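Visit report: open day at the Ambridge manipulation laboratory

Feb 7, 2018

I spent most of a day at Ambridge last week, at the invitation of Dolores Dvorak, who runs the manipulation group there. The group holds an open day twice a year, one in winter and one in October. I had missed the last one. The notes below are mainly for colleagues who are thinking of going in the autumn and want to know whether the train fare is justified. For anyone working on end effectors or on teaching by demonstration, I would say it is. For anyone who wants to see finished machines doing finished jobs, there was only one, and it was switched off after lunch.

Arrival and programme

The laboratory occupies the two upper floors of a teaching building. Registration was on the ground floor and took longer than it should have, as the badge printer had to be reloaded twice. According to the sheet at the desk, 50 visitors had signed up, and we were divided into groups by badge colour. Mine was led by Verna Van Dusen, a research engineer who has been with the group since it moved from its previous building. She kept to the timetable and answered questions on the stairs between stops, where I got most of my useful answers.

The printed programme listed five stops. The order was changed for our group so that we saw the arms before the hand-held work, and I think this was the wrong way round. The hand-held work explains why the arms are fitted the way they are.

Stop one: the arm cell

The cell holds two arms on a shared steel base with a fixed work surface between them. The demonstration was a transfer task: one arm picks a part from a tray, hands it to the other, and the second arm places it in a fixture. We saw the cycle run nine or ten times. It dropped the part once, during the handover, and recovered without help.

Marisol Lyons, who wrote the controller, gave the talk. She was frank about speed. The cycle is slow by factory standards, and the limit at present is the grasp check and not the motion. The controller waits for the finger deflection to settle before it releases from the first arm. With stiff fingers the wait could be shorter, but the drop rate goes up with parts that are not quite where they should be. She has a plot of the one against the other, and I have asked for a copy.

A visitor from Jarnent asked about guarding. The cell is fenced and interlocked for open days, but in normal use the group works beside it at reduced speed with a hold-to-run pendant. The answer did not entirely satisfy him and the discussion carried on over coffee.

Stop two: fingers

This was the stop I had come for. The group makes its own compliant fingers with a ribbed structure that bends around an object when the front face is pressed. The principle is well known and the group claims nothing new for it. Their work is on the details: rib angle, wall thickness, the material of the front face and, above all, how the finger is attached to its mount.

Esperanza Mahmoud had laid out a row of failed fingers in order of date. Nearly all of the early ones had split at the root, where the flexible part meets the rigid mount. Later ones failed at the tip. The current version lasts long enough that they replace fingers on a schedule and no longer wait for a failure. Her log had reached 322 finger pairs on the day of the visit, all test pieces included.

Two practical points I noted down:

The rib angle matters less than I had assumed for boxes and blocks, and more than I had assumed for bottles. A tall bottle gripped too low will lean as the finger wraps, and the operator then has to correct with the wrist.

Thin flat items are still poor. Cards and single sheets lying on a hard surface have to be slid to an edge or pinched at a corner, and the soft tip folds before it gets under them. Mahmoud is trying a short hard nail at the tip. She had one to show but not one fitted.

Stop three: the hand-held gripper

The third stop dealt with demonstrations recorded by a person holding a gripper tool with a camera on it. The fingers are of the same family as those on the arms, so that what the person does with an object has a fair chance of working when an arm does it. The camera is wide-angle. Verna Van Dusen made the point that the wide view is there for locating the tool as much as for seeing the object: walls, windows, railings and ceiling fittings all help the tracking, and a bare white room is the worst place to work.

Visitors could try the tool. I managed well enough with a block and badly with a bottle, for the reason given above. The trigger travel is longer than I expected, and it takes a few minutes to stop squeezing to the end of it every time. The tool is also front-heavy. Someone with smaller hands in our group changed to a two-handed grip almost at once, and I am told this is common and is allowed.

The instruction sheet is short. Begin with the fingers open and pointing at the work surface. Keep the object in view between the fingers on the approach. Do not hurry the release. I would have liked a line on how far back to start, as our group varied a good deal.

Stop four: tracking and data checks

This was a desk demonstration, and a dry one even by my standards. Corinne Nakamura showed how recordings are checked. Each goes through a tracking step, called Sorensen inside the group after the room where it was first run, and is rejected if the estimated path of the tool jumps. Glass is the usual cause of trouble. Reflections move with the viewer, and a railing with glass behind it can produce two sets of features that disagree. Strong curvature towards the edge of the lens is dealt with by calibration and is no longer a concern.

The lower part of each picture is masked in black before use, to hide the operator's hand and the body of the tool. I asked whether the mask ever hides the object. Near the end of a low grasp it can, and they have moved its boundary twice. It is a compromise and she described it as one — the alternative is a model that learns to look at knuckles.

Stop five: Watik

Watik is the group's bench rig for wear testing, and it was the one finished machine of the day. It opens and closes a pair of fingers on a steel bar and records the force. There is little to see, but it is well made, the wiring is labelled, and the drawings were available to take away. I took a set. The bar is changed for a narrower one halfway through each test, which we do not do on our own rig and probably should.

Practical matters for October

Registration closes early, and late names go on a waiting list. Lunch is not provided. The lift was out of use on the day, and anyone who needs it should write to Dolores Dvorak beforehand. Photography is allowed at stops two, three and five. Safety glasses are supplied at the arm cell but they do not fit well over spectacles, so bring your own if you have them.

I have the Watik drawings and my notes on the finger roots in the shared folder. The plot from Marisol Lyons will go there too when it arrives.
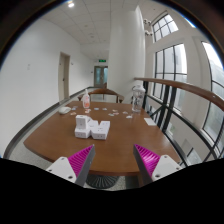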